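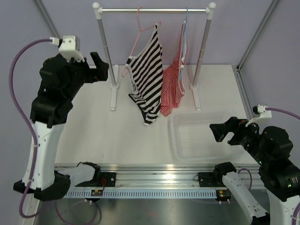
Small clothes rack with two striped tops

Small tabletop clothes rack - take tops off the hangers first or last?

Asked by Yolanda Inga, 18 Aug 2018

I have a little Clakholm rack that stands on a table. It's a metal bar on two posts with plastic feet, and I use it for tank tops and thin shirts after washing. When they're done they go in a basket and I carry them upstairs to fold.

My problem is the hangers. If I pull a top down off the hanger the neckline gets longer every week. If I lift the whole hanger off, the rack rocks and sometimes walks toward the edge of the table. I have both the plastic kind of hanger and the thin wire kind. Is there a better order to do this in? Also, should striped stuff be folded right away? Mine comes out of the basket with creases going across the stripes.

2 answers

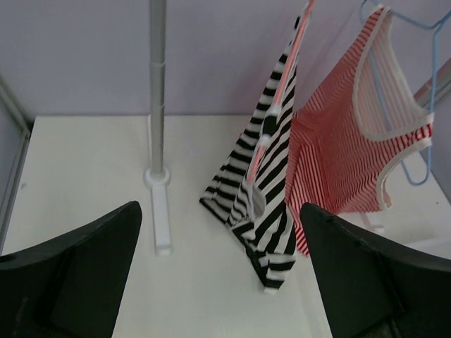 Lift the hanger off with the top still on it. Put one hand on the post near the foot while you do it and the rack will stay where it is. Then lay the top flat on the table, fold the hanger side in a little, and slide the hanger out through the neck. Tank tops are easy because the armholes are big. Don't pull down on anything knit.

Wire hangers are worse for this. They bend, and then the shoulder gets a bump. I had a pack of Zerero wire ones and threw them out in October. Plastic is fine.

If your rack still rocks, check the feet. On mine the post wasn't pushed all the way into the foot on one side. I'm on my second rack, a Sornico, and it had the same thing out of the box.

- Oona Sjöberg

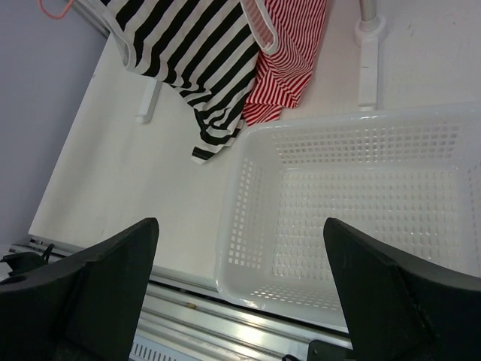

Creases come from the basket more than the rack, in my experience. People drop everything in while it's half folded and then leave it overnight. I take the tops off the hangers and lay them on the table first, and nothing goes in until I've folded it. With wide black and white bands you can line the stripes up edge to edge and get a straight fold without measuring. A basket with holes in the sides and floor is good if anything is still a bit damp, but it can leave little square marks on thin cotton if there is weight on top. Put a towel in the bottom. Mine is an old Aaltonen and I've done that for 8 years.

No idea about the rack rocking, I hang mine on a door.

Comments (2)

Yolanda Inga: The post was loose on the left side. Pushed it in and it's better. Will try the towel.

Oona Sjöberg: Good. Check it again in a few weeks, mine worked loose again.

Viewed 660 times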